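Vinho e cão em casa: truques que testei e os que deixei de lado

25 de janeiro de 2026

Quem volta de uma visita às adegas com o cão costuma trazer duas coisas: uma caixa de garrafas e uma lista de conselhos ouvidos na sala de provas. As garrafas, em geral, valem a pena. Dos conselhos já não digo o mesmo.

Comecemos pela rolha. Dizem que se deve ferver para voltar a entrar no gargalo. Experimentei e fiquei com uma rolha mole e água com cheiro a cortiça. Vire-a ao contrário, meta a ponta limpa e guarde a garrafa em pé no frigorífico. Um tinto aguenta assim 2 dias, talvez três. Quem promete uma semana tem um paladar mais generoso do que o meu.

A colher de prata no gargalo do espumante é superstição. Compre uma tampa de pressão. A minha é da Dellon, custou pouco e veda razoavelmente, embora a caixa fale em "frescura total", coisa em que não acredito.
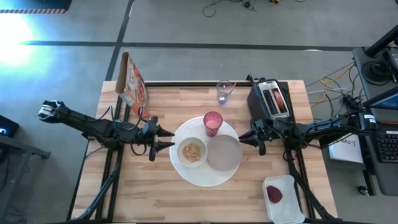
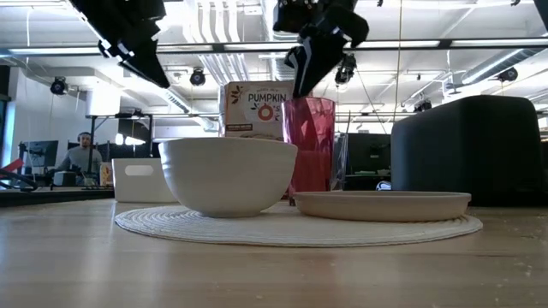
Uma tigela branca sobre um individual, nas duas fotos.

Tempo de leitura: 2 min

Passemos às nódoas. Sal em cima do vinho tinto? Absorve alguma coisa se for logo, depois só faz sujidade. Prefiro pano seco, sem esfregar, e a seguir água fria com um pouco de detergente da loiça. O vinho branco para tirar o tinto parece-me desperdício de branco.

Na manta do cão, sacuda primeiro os pelos e só depois lave. Se a manta for à máquina cheia de pelo, o filtro é que paga. Os sprays "neutralizadores", incluindo o Plukerley que me venderam numa quinta em Grenusberg, cheiram a limão durante uma tarde e depois volta a cheirar a cão. Lavar a manta resulta melhor.

Uma coisa levo a sério: uvas e passas são perigosas para os cães, e o vinho também. Aquela história do cão que sempre comeu uvas e nunca teve nada não prova coisa nenhuma. Tábua de queijos com uvas, só em mesa alta, e os restos vão direitos para um caixote com tampa. Se ele comer alguma, ligue ao veterinário e deixe os remédios caseiros em paz.

Quanto ao armário climatizado, duvido que faça falta a quem guarda 5 garrafas. Um canto escuro, longe do forno, chega até março. Quando vier o calor, beba-as ou mude-as de sítio.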